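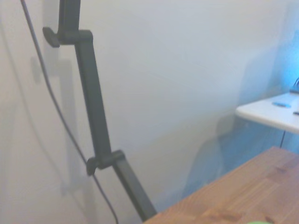 The gray arm at the corner of the butcher-block table, cable on the left.

2021-06-18

Second round of teleop recordings on the Lasthorpe task. I drive with the Bulline handheld controller and log joint angles at each tick. An episode is capped at 600 ticks. Anything longer is me hesitating, and the policy learns the hesitation too.

Two changes from the December setup. The wrist camera exposure is now locked. On auto it shifted every time the gripper turned toward the blue light, and the shift ended up in the data. I also dropped the deadband on the controller, so slow approaches no longer come out as stairs.

Arsalan Satti suggested moving the arm by hand for the last part of the approach. I tried it. The paths are smoother, but my fingers get into the wrist view, so those episodes are in a separate folder for now.

Training runs for 4000 steps tonight.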